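Clearing trapped fabric from a Ruvmont hand gripper

Applies to the two-finger Ruvmont with rubber jaw pads, used for cloth folding and bundling. Written after the jam logged as fault 3957 at Sandudden. Revised by Halvard Rustad in April with corrections from Bit-na Nam.

Symptom

The jaws close on cloth normally but stop short of full open. The recorded opening value stays at a partial reading while the operator feels a springy resistance in the trigger. In the original fault, the operator squeezed harder, the cloth was pulled further into the linkage, and one pad came off its backing. The recordings from that session looked usable until Woo-jin Wi plotted the opening value and found it had never returned to zero offset. We discarded 17 of them.

Cause

Thin cotton can pass below the pads and enter the gap between the inner bars. When the fingers open, the bars move closer together at the lower end and pinch whatever is there. Deep grasps on loose cloth are the usual trigger. Worn pads make it worse, as operators tend to push the jaws further in to get a hold.

Before you start

Stop the recording. Unplug the cable at the gripper end. On motorized versions, also switch off the supply and wait for the status light to go out. Keep fingers out of the linkage until this is done: the return spring on the motorized version is strong enough to break skin.

Clearing the jam

1. Hold the gripper still and let the trigger return as far as it will go by itself. Do not force it.
2. Support the weight of the cloth with your free hand, or lower it onto the work surface.
3. Close the jaws slightly. The gap between the inner bars gets wider as they close.
4. Draw the cloth out toward the jaw tips, in line with the fingers. Pulling sideways can lift a pad edge.
5. If it does not move, stop. Remove the outer pivot screw on the side that is stuck and swing the bar clear. Cut the cloth only as a last step, and use blunt-nose scissors.
6. Look along the gap with a flashlight and pick out loose threads with tweezers. A single thread around a pivot is enough to shift the reading.

Checking before reuse

Open and close the jaws ten times with nothing between them. Travel should feel even. Refit any screw you removed and tighten it until the bar has no side play but still drops under its own weight. Press along the edge of each pad with a thumbnail – any lift means a new pad.

Reconnect the cable and zero the opening value with the jaws shut. Record one open-close cycle and check that the reading comes back to zero. Su-bin Cha's script flags a bad return, but it does not catch a slow one, so look at the plot as well.

Prevention

Grasp folded or gathered cloth where possible and leave the end of the fabric forward of the pads. Change pads every 1000 grasps on cotton. Log the jam even if it clears on the first try.
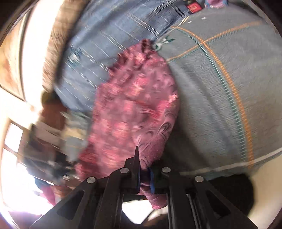

Patterned pink cloth held between the jaws.

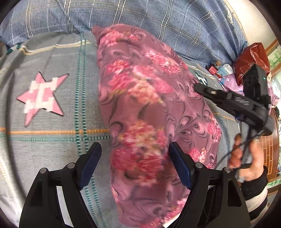 Can the session continue on the same calibration after a jam?

Only if no screw was removed and the opening value returns to zero with the jaws shut. Otherwise recalibrate first, and mark the recordings made since the last good zero for review.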